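The Case for the Small Bench
Opinion
Posted 10 February 2022

The Bollum Shared Workshop will decide this spring whether automation projects may keep permanent bench space or must be cleared away at the end of each session, as woodworking and upholstery projects are. I submit this essay in support of permanent space. My argument rests on the kind of work these projects require, and on what members should be asked to give in return.

A robot build in a shared workshop is mostly a matter of fixing things in place. Before an arm can be asked to move a single block, its base must be bolted down, its cables given enough slack to follow it, and the work area set at a known distance. Markers must be printed flat and attached square. If any of these is disturbed, the settings recorded the evening before no longer apply. Members of the Ondieki group, who have kept a bench here since August, estimate that a full setup takes two hours. A session lasts three. Under the proposed rule they would have one hour of useful work per visit, less the time needed to pack up.

The choice of task is often criticized as trivial. Visitors expect to see something poured, painted or assembled, and they are shown an arm picking up a plain block and putting it down again. I would ask them to consider what that exercise settles. The position of the block can be checked against its marker. The walls of a tray limit how far an error can travel. A fault in the grip can be told apart from a fault in the measurement, and corrected before anything breakable is put within reach.

The arm now on the bench is shown with its fingers down in the tray, at a block with a marker on its front face. A taller marked block stands against the right wall. 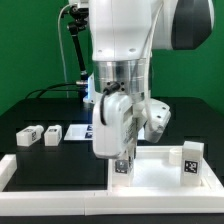
What the Household Will Ask

The stated aim of most home builders is help around the house. This is a reasonable aim, and I believe that the workshop should encourage it, provided that members are frank about the distance still to be covered. A home contains few objects with a marker on the front. Shelves are fixed to walls at heights chosen for people. Containers come with tapered tops, rounded edges and surfaces that let some light through, and they are put back wherever there is room.

The group's practice notes, filed under the working name Primano, set a target of 50 consecutive grasps on blocks before a member moves on to household items. I consider the rule sound and would make it a condition of holding a permanent bench. A builder who skips the blocks will spend many evenings adjusting the wrong part. The same notes call for a written record of each failed grasp, including the lighting and the position of the arm. Such records are dull to keep. They are also the only part of a private project that the next member can use.

Pale objects against pale walls deserve particular attention. A person reaches for a frosted container without thinking about its outline. A small camera at the wrist may have very little contrast to work with, and a builder should look through it before deciding that the grip is at fault. From that position the container stands between the two dark fingers, with a white wall behind it and the edge of a ledge to the left.
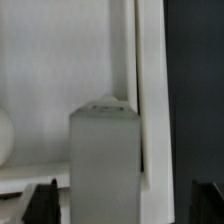

Subira Shirima objects that permanent benches favor the few. In her letter to the board she writes that every fixed bench is a bench withheld from someone who sews, solders or repairs chairs, and that automation builders should rent private space if their work cannot be moved. She asks that the rule apply to all trades alike.

The objection is fair and should be met with terms. I propose that each permanent bench be granted for 15 weeks, renewable once; that its holder give one open evening a month; and that the log be kept where any member may read it. A bench left idle for two weeks would return to general use. Jeptoo Khaemba has suggested that the Cilard Room be set aside for this purpose, and I would support that arrangement if the door remains unlocked during open hours.

Comments on the proposal may be left at the front desk in writing. Members who wish to speak at the spring meeting should add their names to the list posted there.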